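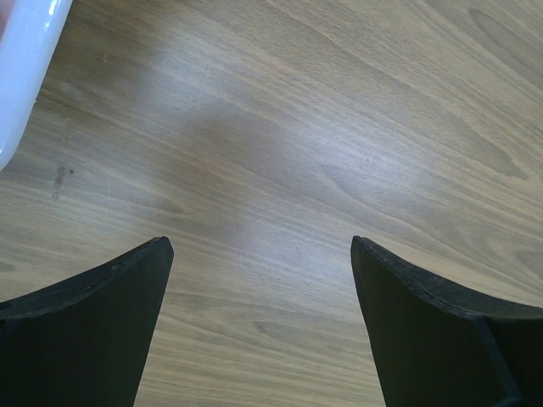
Buy the arm, skip the subscription

Aug 21, 2018

Three weeks with the Clolitz now and I've made my mind up, more or less. Good hardware. Silly payment plan. Writing this quickly before the trial runs out.

For anyone who missed it – Clolitz is the tabletop folding kit from Noh, sold over here through the Brinville shop. Arm, gripper, wrist camera, box of bolts. You bring your own table. Then there's the monthly fee for the "skills", 6 of them at the moment, and that's where I start grumbling.

Because the fingers are lovely. Plain black things, tapered, a camera sat right behind them so you see what they see. No suction, no clever sticky pads to replace. I've used grippers costing a lot more that couldn't get hold of a tea towel. Setup took me an evening, mostly hunting for the right hex key. The manual is thin but it's in proper English, which is more than I can say for the Clullard one I had before.

Cloth is the hard bit. Always has been. A box stays a box, a T-shirt is a different shape every time you drop it. So I don't mind that it's slow, and I dont mind that it needs a few goes. What you want to see is it going for a raised fold and getting the tips shut on it, and not skating about on the flat part.
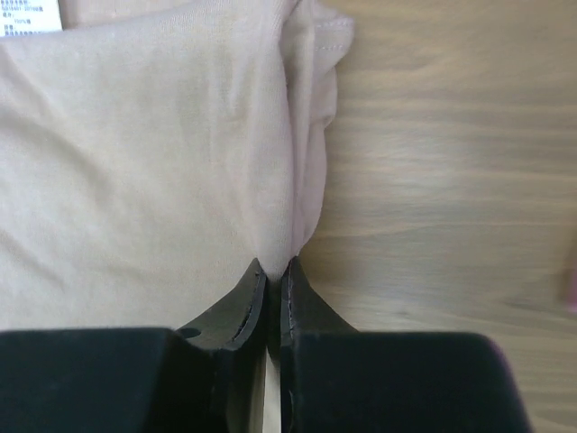 What you're paying for

Not the folding, as far as I can tell. I ran it with the skills switched off, using the free software and my own rather poor code, and it was perfectly usable. Slower, yes. Uglier. But the grip was just as good, and the grip is the part I'd pay for.

Meanwhile the fee comes out 52 weeks a year wether you touch the thing or not. Go away for all of December, still paying. Noh say the price covers updates. Fine – let me buy an update when I want one. I did that with software for years and nobody went hungry.

My worry is the next version gets locked down, and the free route quietly goes. Then it's a paperweight with a direct debit. If you want one, get it now, cancel the skills on day one, and keep a copy of the current software somewhere safe. Mine's cancelled from Friday.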